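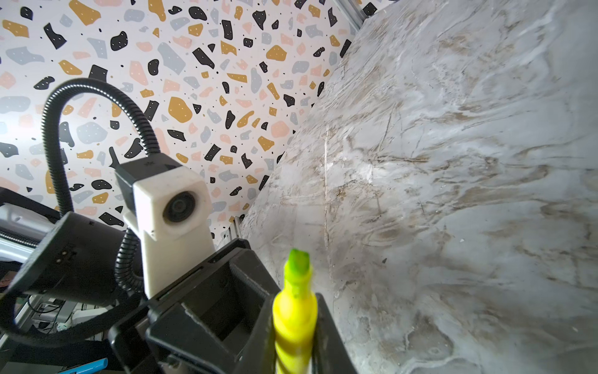
Notebook, July, 4:20 p.m.

Subject: wall paper, floor panel and the markers in the box.

The terrazzo paper is now on the left, the back and the right wall. It is the Flutby pattern, off-white with black, mustard, pink and gray-blue chips. I had prepared the smooth side of the boards with the Eltik primer yesterday evening, and this morning the paper went on without many bubbles. I worked from the middle to the corners with the felt tool. In the back left corner I had to lift it again and start over, which cost me almost 100 minutes with the drying. Next time I will cut the corner strip first and then the big piece.

Johanna Auer finds the pattern too loud. I like it. The old plain white made me tired after one hour, and every fingerprint was seen on it. On the other side, a small black crumb will hide very well between the small black dots, so we must wipe the walls by habit and should not wait until we see dirt.

The floor is still the gray marble panel. It has brown and tan veins and it is not new any more. There are fine scratches, also one long pale one which I can feel with the fingernail. I tried the Hauser paste on a rest piece from the same sheet. The very fine scratches became weaker, but there stayed a dull spot with a shine around it. I don't want such a spot on the real panel. So I left the panel as it is and only washed it with lukewarm water and a drop of dish soap. Remember: the rough sponge is forbidden, please use the yellow cloth from the drawer.

After the floor I looked at the markers. The yellow, the blue and the pink one lie together on the left side of the floor, with their tips all to the same side. I am happy with this arrangement, one finds the color at once. The white one with the black cap belongs to the same group of things, although it comes from another package.

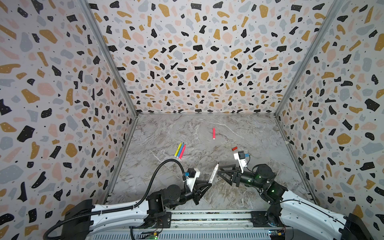

Lieven Lambrechts thinks we should buy only one brand of markers from now on, and that the mix of barrels and caps is the reason why we always search. He would take the Cender ones, with the thick barrel. He also wrote that the ink of the cheap ones is dry after 2 weeks in our warm room.

I agree about the brand, but first we use up what is there. I tested the ones from the box in the cabinet on scrap paper, one line each. Five of them gave only a gray scratch and went into the bin. The green one was strange, it started pale and came back after some lines, so I kept it with a piece of tape around the barrel.

About standing a marker on its end: the red one can do it on the marble panel when the end is clean and flat. On the felt mat it falls every time. Pirmin Marti asked if we need a little stand for it. I think we don't, but the panel must be level. I put the long spirit level over it in both directions. From left to right it was good. From front to back it was a little low at the front, so I put a folded card under the front metal edge and the bubble is now in the middle. 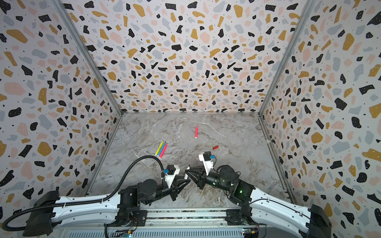
Should the markers be stored standing or lying down over the weekend?

Lying down, with every cap pressed until it clicks. The ink then stays the same at both ends. Please put them in the flat tray in the second drawer and not in the cup.

Still open:

Small red pieces are easy to lose. I would like a shallow dish for caps and other little parts, Johanna has one at home and will bring it.

The seam of the paper behind the right post is not glued on the last hand's width. It holds by itself for the moment. Glue it when the Eltik tube is open anyway.

Order: one roll of Flutby for repairs (same batch number if they have it, it is written inside the cabinet door), yellow cloths, and a new blade for the paper knife. The old one tore the paper at the bottom edge and I had to hide it with a thin strip.

Closed the bottles and washed the felt tool at 5:10 p.m. It is drying on the window sill.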